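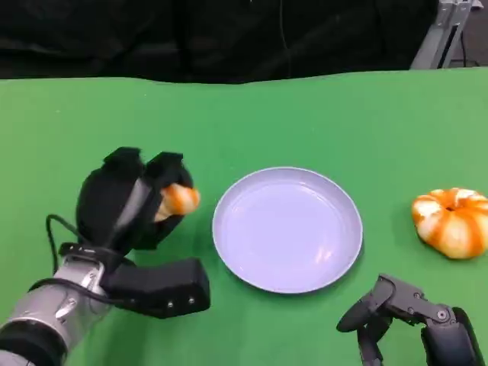
Home Stories Essays About Subscribe

2 min read

The Centerpiece

"It goes on the plate," said Nga Trương. "That's the idea."

Radwa Younis looked at the little striped pumpkin, then at the lavender plate, then at the green covering, which had never lain flat in its life.

"One pumpkin. On one plate."

"It's September."

"And people will pay for this?"

Meltside had opened at 4 and so far sold a coffee. The article Nga kept quoting promised that a seasonal table could bring in 1,000 new customers. Radwa had read it twice and found no mention of how.

"You can't eat it, either," she said. "I looked it up. They taste like wet cardboard."

"It's ornamental."

"So is the cash register."

Nga moved the plate an inch to the left. Radwa moved it back and went to see who was at the door.

We use cookies to improve your reading experience. Accept Manage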